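Journaling About Negative Self-Talk: A Six-Week Class Project

Posted in April by a student in the Personal Wellness seminar, Culville College

Our group wanted to know whether a short daily journal changes how students talk to themselves. Most of us had heard the advice to write down a harsh thought and answer it, but none of us had tried it for longer than a few days. We picked this topic over sleep and screen time, which two other groups had already taken.

Method

Students in the Nartey and Temdale residence halls received a flyer, 325 copies in all. The project ran for 6 weeks. Each person who joined got a blank notebook and one page of instructions. Every evening they wrote down one critical thought they had had about themselves that day, then wrote a reply to it as if a friend had said it. There was no minimum length. Every Tuesday they filled out a short form with questions on mood, self-blame, and how often they had skipped the journal.

We did not collect the notebooks. People were told this at the start, and several wrote on the first form that they would not have joined otherwise. It also means we cannot say what the entries looked like, only what people reported about them.

For background we used the Zornska workbook on self-compassion, which the counseling office keeps on its shelf. The first chapter was the most useful. It treats a belief such as "I always ruin things" as a habit that can be noticed, and our instruction page borrowed that idea.

What people reported

By the end we had nearly 800 form answers to sort. The self-blame scores went down slightly in the first half and then stayed flat. Mood scores moved up and down with the school calendar and were lowest during midterms. Skipping was common on weekends.

The written comments told us more than the scores. Many people said the reply was much harder to write than the thought. A few said that writing the thought down made it feel bigger that night and smaller the next morning. One person stopped in week two and said the exercise made them dwell on things. We think the instructions should have offered a way to end an entry that was going badly.

Letting go of small things

The last week had an optional exercise. People chose an ordinary chore and did it slowly, paying attention to their hands and breathing, and let any critical thought pass without answering it. Dishes, laundry, and taking out the trash were the usual choices.
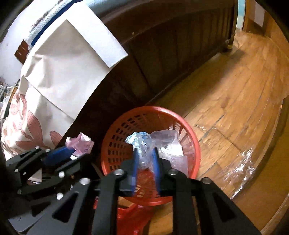

Crumpled plastic bags and an orange-red waste basket.

Comments on this exercise were short but mostly positive. Some people preferred it to the journal and asked why it had not come first.

Limits

There was no comparison group, and everyone who joined already had some interest in the subject. Culville has 4,000 students, and we reached only two halls. Next time we would start with the chore exercise, shorten the Tuesday form, and avoid midterms.

Contact: Personal Wellness seminar, Culville College | Copyright Culville College | Back to top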